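A Monday at the Tremgate laundry open day

So I finally made it to the open day at the old Tremgate laundry, which I have been meaning to do for years and kept missing because they only open the doors once each February. My sister went the first time and came back with a bar of green soap and a lot of opinions. This year I took the Monday off, packed a sandwich and got the early bus.

First thing to say is that the walk from the stop is longer than the flyer makes out, and it's uphill. Wear real shoes! I got there a bit before ten and there was already a line out to the gate. Tickets were 12 dollars, tea included, and the tea was good and strong.

Our guide was Shabnam Bajwa, who grew up two streets over and whose grandmother worked in the ironing room for 40 years. She was great. She talks fast and she does the voices, and she clearly loves the place. She told us the laundry was started to serve the big hotels down by the water, and that in a busy week before a holiday they would send out 2270 sheets, all folded by hand in pairs. Two women to a sheet, walk in, walk out, and apparently you could tell who had been paired up together for years because they didn't even look at each other while they did it.

We started in the boiler house (loud, even with the boiler off, because there were so many of us in there and it echoes like crazy). Then up the iron stairs to the sorting loft, where the bundles used to come in through a hatch from the street. Every hotel had its own stitch in the corner of the linen – a red cross, a blue loop, that kind of thing – and there's a big framed chart of them on the wall. I spent way too long looking at that chart. One of them was a tiny yellow fish and I would very much like a pillowcase with a tiny yellow fish on it, please.

The ironing room was my favorite. It has huge windows all down one side and the old flatwork press is still there, with rollers as long as a car. They ran it for us with a couple of tablecloths and I swear the whole room went quiet. A man next to me whispered "I need one of those" and his wife said absolutely not. 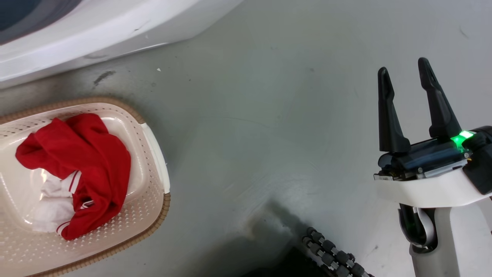 After that there was a long talk about water, which sounds dull and was probably the thing I learned the most from. The whole reason the laundry was built on the hill is the spring behind it. The water is very soft, so you need less soap, and Shabnam passed around two jars so we could shake them up and see the difference. The one from the spring foamed right up to the lid. The town stuff just sort of sulked. I went home and tried it with my own tap and, well, sulking there too.

Lunch was in the yard, or it was meant to be, but it was freezing so we all squeezed into the old wages office. There was a lentil soup from Baloch, the little café on the corner, and I had two bowls and never touched my sandwich. I got talking to a couple who had driven over from Wekinov just for this. They collect clothespins. They have 800 of them! Wooden ones mostly, and they had brought a few in a tobacco tin to show people, and I have to admit some of them were lovely.

The afternoon was more of a wander around on your own. There was a stain table where you could bring something ruined and get advice. I had brought the white shirt with the beet juice on it, and was told cold water, patience, and next time don't wait three weeks. Fair enough.

The gift shop is small and you should go early, because the green soap was gone by two. I got a linen spray from a maker called Pikirow instead, which smells of cut grass and maybe pepper. My sister says it smells like a lawnmower. She's getting the soap next year if I have to camp at the gate.

Bus back was at ten past four and I slept most of the way.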